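Stenside House Rules for Mobile Arms, the card deck and booklet, reviewed

So I finally caved and bought the Stenside deck, after using our own taped-up checklist since March. You get 21 cards, a 45-page booklet and a little plastic reach gauge, all for $42 plus shipping. The box is nice. The lid doesn't stay on.

The idea is simple enough: each card is one rule for running a two-armed robot in a room people live in, with the short version on the front and the "how do I check it" on the back. Most safety paperwork I've had to work with was written for a fenced cell in a factory, and it gets weird fast when your work area has throw pillows in it. These cards start from the couch and the coffee table, and I loved that!

My favorites are the setup ones. Card 4 makes you get down to tabletop height and look at the edge the wrist has to clear. Card 7 is about shiny surfaces (check what your cameras do with reflections before you let the arm go anywhere near them). Card 9 wants loose things on the floor by the base dealt with first, straps especially, and I've started reading that one out loud to whoever is helping. Card 12 says to write down where each small object begins, even the dumb ones like a crumpled tissue, so you can set the table up the same way again.

Glossy dark wood and small things to work around, so cards 4, 7 and 12 are the ones on duty:

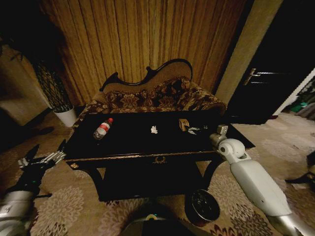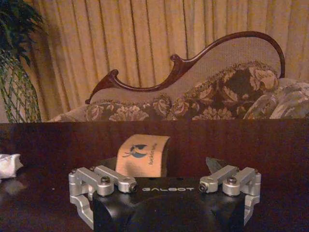
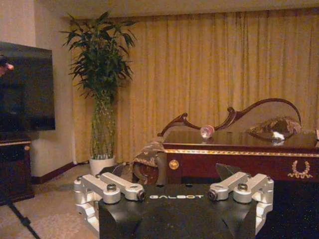

Rhydian Rowlands thinks I'm going too easy on it. He wrote back that a rule without a stop condition is only advice, that card 9 never says who gets to call a halt, and that he'd trade half the deck for one page naming the person with a hand on the stop button and nothing else to do. He'd also like the word "should" taken out of every card.

Fair point on the stop button. It's in the booklet, page 38, and it belongs on card 1. I've written it on mine with a marker. I don't agree about "should" — some of these really are judgment calls, and a curtain near one arm isn't the same problem as a kid near it.

Other gripes. The gauge is too short for anything with a real reach, so I use a tape measure. The wrist camera card tells you to keep the fingertips in view and then gives you no hint what to do when the gripper itself blocks the object, and that happens all the time. And the cards are printed on the same glossy stock card 7 warns you about, so leave them off the table while you work.

I'd still buy it again. If you already have a checklist people follow, borrow somebody's deck, steal cards 4, 9 and 12, and keep your $42. If you're starting from zero, get it, and get the marker out for card 1 before your first run.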